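How to oil a wooden table and a wooden bowl

I have written this page for the people in our house in Jomemholm, because every winter the wood gets dry and grey and somebody asks me what to do. It is a slow work but not a difficult one.

What you need

A food-safe oil (I use 241 ml for one table and a few small things), two cotton cloths without buttons, sandpaper number 300, a soft brush and warm water with very little soap.

Step 1. Clean

Wash the wood with the damp cloth, always along the grain. Do not pour water on it. Then let it dry for one full night. In February I give it two nights, as our rooms are cold.
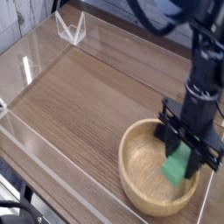

Step 2. Sand

Fold the sandpaper around a piece of cork and go gently, without pressing. You only want to take away the small hairs which the water has raised. Brush off the dust and wipe once more with a dry cloth. If you find an old ring from a cup, stay a little longer there, but sand also the area next to it, otherwise you will get a hollow.

Step 3. First oil

Put one spoon of oil on the cloth, not directly on the wood. Rub in circles first and finish along the grain. Wait 50 minutes. Whatever still shines must be wiped away, or it becomes sticky and you will be angry with it for weeks. My neighbour Poul Kárason leaves it longer, and his shelves are also fine.

Step 4. Second oil

Repeat the next day with less oil. Table ends drink more than the middle, so check them again after supper.

Step 5. Bowls

Bowls are done in the same manner, but begin with the inside and leave the rim for last, so you have something to hold. Let them stand for three days before you use them for food.

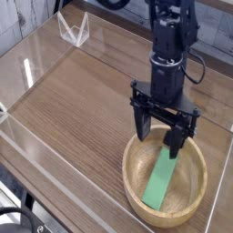 Round bowl in light wood, on a brown tabletop.

A warning about the cloths: oily cloths can catch fire by themselves. Spread them flat outdoors until they are stiff, and never leave them in a ball.

Mahlet Chala, 26th March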